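Jun 7, 2012

I've been listening to tech podcasts on the bus to Muncombe for years now, and I have a moan. Why does every founder have to have been a genius at 12? You know how it goes. The host asks how it all started, and out comes the story of the taken-apart radio, the borrowed manual, the first program written under the bedcovers. Lovely the first time! By the sixth episode I was staring out at the sheep.

My friend Chiyo Uchida runs the servers at Bukhari, a small hosting firm, and she didn't touch a computer for fun until she was grown up. She'd been doing the wages there, the payroll machine kept falling over, and she got fed up waiting for someone to come and look at it. Ask her for her origin story and she'll tell you it was a Dell and a bad mood. I'd listen to a whole hour of that. 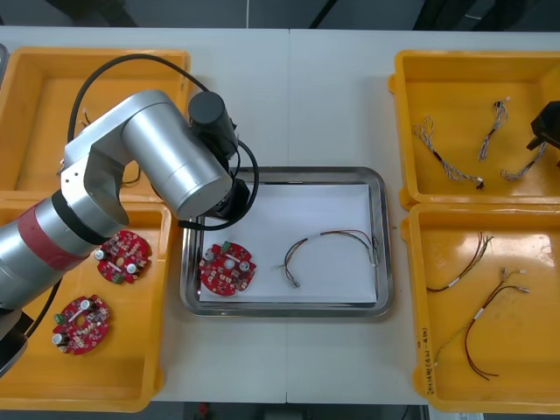
Does it matter how somebody got into computing?

It matters a fair bit to people who are deciding whether to have a go themselves. If every story they hear starts in childhood, plenty of them will assume they've missed the bus and go and do something else.

I've seen this happen. Last September I helped out at an evening class in Dendasau, basic Linux for complete beginners, and on the first night Lejla Georgiev told me she was probably too old to be there. She was 31. She had listened to all the same shows I had (she could do a very good impression of the host of one of them) and had decided from them that proper technical people were born with a screwdriver in one hand. She stuck with it, I'm glad to say, and now she looks after the backups at Momden and complains about them like the rest of us.

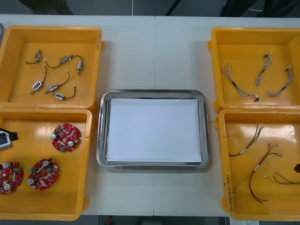

The other thing that bothers me is what gets squeezed out. You spend so long on the bedroom and the first modem that there are maybe ten minutes left for the work, and the work is the bit I tuned in for. What broke? Who did you ring when it broke? Did you ever delete something you shouldn't have - and how long did you sit there before you told anyone?

I did write to one of the shows to suggest this. I had a very nice reply from Léonie Besson, the producer, who said listeners like a journey. Fair enough, she knows her audience and I don't have 3,306 subscribers to keep happy. But a journey can start at a payroll desk, can't it? I'd even settle for one guest in 100 who drifted in sideways, and I've sent her Chiyo's number.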